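How to Set a Daily Calorie Target and Track It for Four Weeks

Updated 2021-04-29 by Hertta Manninen

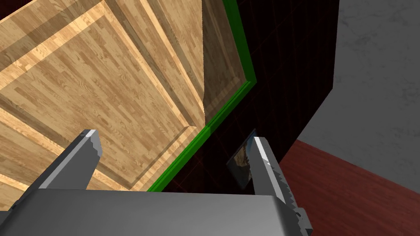

Wood panel with a beveled border and green edge strip.

This method uses a kitchen scale, a body scale and a notebook or spreadsheet. It is meant for healthy adults. If you are pregnant, take insulin or have had an eating disorder, talk to a doctor first.

Step 1. Record your baseline
Eat as usual for seven days and write down everything, including drinks and cooking oil. Weigh solid food in grams before cooking. Weigh yourself each morning after using the bathroom and before breakfast.

Step 2. Find your average
Add the seven daily totals and divide by seven. If your weight held steady, the result is your maintenance intake. The rest of this page uses 2000 calories.

Step 3. Subtract a fixed amount
Take off 290 calories. In the example, the daily target becomes 1710. Larger cuts are harder to hold and tend to cost muscle. My own log from November has one day at 1139, and the next two days ran well over target.

Step 4. Split the target
Set protein first: 1.6 grams per kilogram of body weight is a common figure for people who lift weights. Protein has 4 calories per gram. Fill the remainder with carbohydrate and fat in whatever ratio you can keep up.

Step 5. Log each meal before eating it
Entries made at night miss snacks and second helpings. For a mixed dish, weigh the whole pot, subtract the empty pot, and log your portion as a share of the total.

Step 6. Review weekly
Compare weekly averages only. Single readings move with salt, water and the time of your last meal. Make no changes before the end of week four. If the average has not moved by then, recheck the oil and drink entries, then lower the target by 100.

Spreadsheet layout
Column A: date
Column B: morning weight
Column C: calories
Column D: protein in grams
Column E: seven-day average of column B

Thanks to Lenni Kiiskinen for correcting the formula in column E.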